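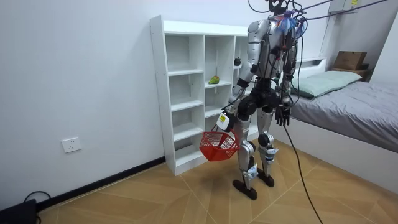 White open-cube shelving beside the single bed, with a red mesh basket at the front of the unit.

We use cookies to improve this site. By continuing you accept our cookie policy. Accept | Settings

About Miler

Miler plans and fits storage for small rooms: student housing, staff quarters, studio rentals. The company began with one product, the Votton open shelving unit, and still sells it in white only.

A standard room contains a single bed, one open unit and at least one carrying basket. The unit goes against a plain wall and stands directly on the floor. Compartment heights vary within each column, so tall and short items share the same run of shelves. Our stock board is 260 mm deep. Each board is rated to 10 kg with the load spread evenly.

Baskets have open sides and a raised handle. They are used to move fruit, laundry and small goods between rooms and are kept off the shelves when empty.

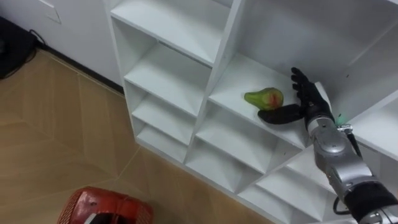
Text: Pylypenko, Miler product desk | Updated 4 Oct 2022

Fruit is stored in a single layer, one piece to a compartment where space allows. A pear-shaped fruit is laid on its side. The widest compartment is used first, as it leaves the most clearance for a hand on both sides of the item. Boards have no front lip and can be wiped in one pass.

Units are assembled at our Gimisach workshop, which has 420 square meters of floor space and ships up to 80 units a week. Replacement boards are held in stock for every version sold.

Share (10) | Comments (0)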